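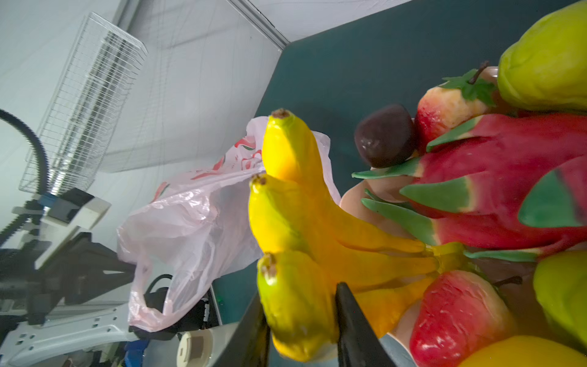 How tight should the gripper close on play fruit? Start soft at 20 percent grip force and go up in small steps until the bunch stays put.

Home > Build Guides > Arm & Gripper > Setup
Filed under: Workshop Builds, Grippers
October - by Janaína Toledo

Section 4: First Grip Test

This is the fun part - your arm finally gets to pick something up!

1. Power up the arm and let it home.
2. Open the jaws all the way.
3. Jog the wrist down over the bananas and stop with a jaw on each side.
4. Close slowly at 20 percent.
5. Lift an inch and hold. If the bunch slips, lower it, add a little force and try again.

Note: Save the setting you like under "soft". The Berkholm group fills slots from 200 up, so pick a lower one.

Caution: Keep your fingers out of the jaws whenever the motors are on.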